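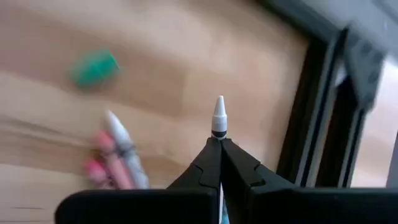

We opened up the Bandthorpe workshop on 22nd July, and I have to say I had a great time showing people what Clika can do! I'm Wanda Strickland, I look after visits and demonstrations at Cerneo, and 206 of you came through the doors to see our desktop sorting arm up close. We kept the jobs small and familiar, so on the wooden table you'd find the arm with a white crayon pinched upright in its two black fingers, a pair of pink ones lying nearby with another white one, and plenty of folks leaning in to ask how hard it squeezes. (Gently. The grip setting was the question of the day.)

Mwanaisha Shirima ran the table and took requests, and she let visitors pick which crayon the arm should go for next. Godfrey Shemweta, who wrote most of the grasping software, stood next to her and got through two flasks of tea.

"I like it when people ask why it's slow," Godfrey told me afterward. "Then I get to turn the speed up a notch and talk about what we give away when we do."

We also had our partners from Mfinanga with us. Nafula Kioko brought the new fingertips her team has been machining for Clika, and she passed a spare set around so everybody could feel the edges. She'll be back in November, when we plan to put the arm on mixed school supplies and let teachers try the controls themselves.

If you'd like a place at the November session, or you want to bring a class, write to Jihad Hattar at the Bandthorpe front desk and tell him how many are coming. Groups are welcome, kids too, and there's no charge. Reporters who want time alone with the arm can ask Jihad for a morning slot.

Press contact: Wanda Strickland, Cerneo, Bandthorpe, extension 653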